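Home Projects Galleries Shop Notes Contact

The Great Book Sort

I own 162 children's books, a figure I know only because Lucimara Teixeira made me write it on the lid of a Niststead box before she would lend me the other boxes. The plan for January was simple. Everything comes out of the cabinet, gets piled on the round table, and goes back in some order a reasonable adult could explain. I gave it an afternoon, with a break for coffee at 2.

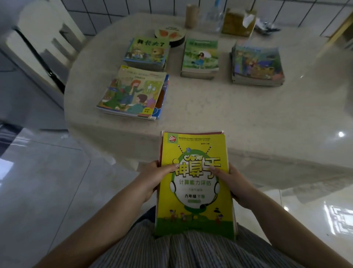 Workbooks first, sixth grade, second semester. Mental arithmetic has a lot of cartoon in it these days. 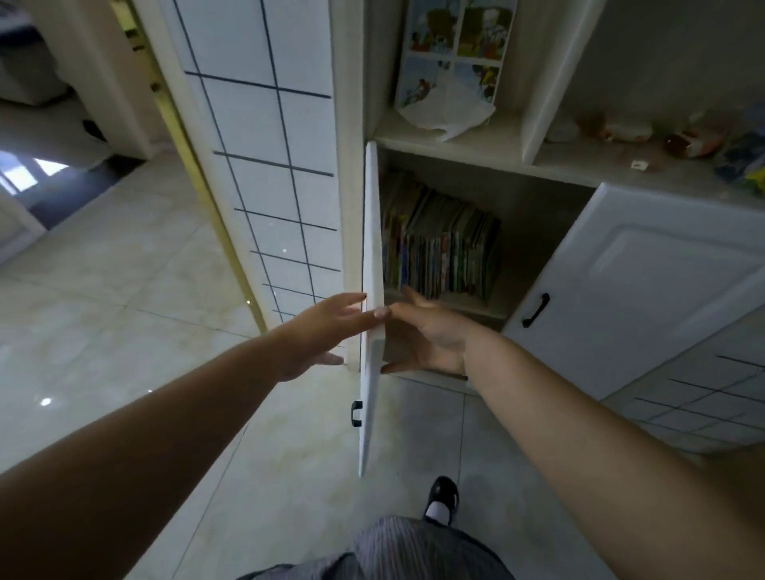
The lower cabinet, home of the upright and the tightly wedged. 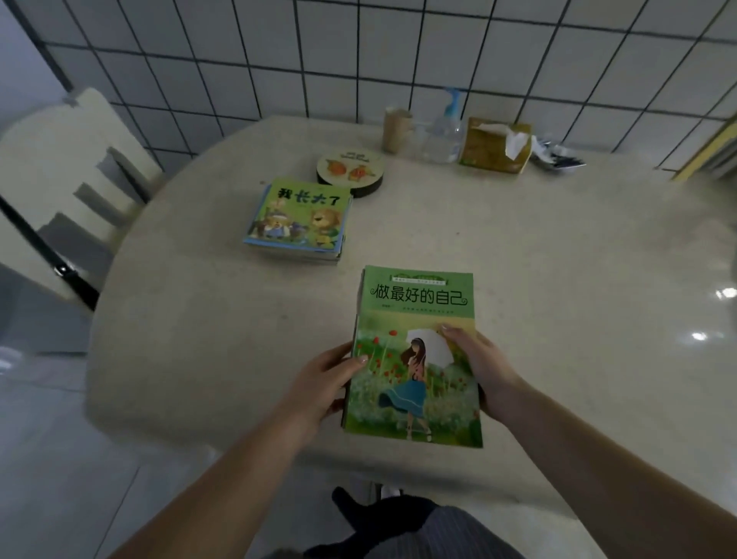 "做最好的自己", or "Be Your Best Self" – a lot to ask of anyone on sorting day.

My first system was by height, and it looked wonderful for as long as it took to need a particular book. The second was by reading age, which started a debate with Ariel Malabanan over whether lions are for little kids. We settled on school things at one end, stories at the other, and a pile called Later that I don't want to discuss.

The Later pile goes to the swap shelf in Fultercombe, where the limit is 10 books per visit and where I have never once come home with fewer than I took. If you want anything in Chinese for ages four to twelve, write to me before the end of the month. Picture books go first, and the workbooks are free to anyone whose child won't hold it against me.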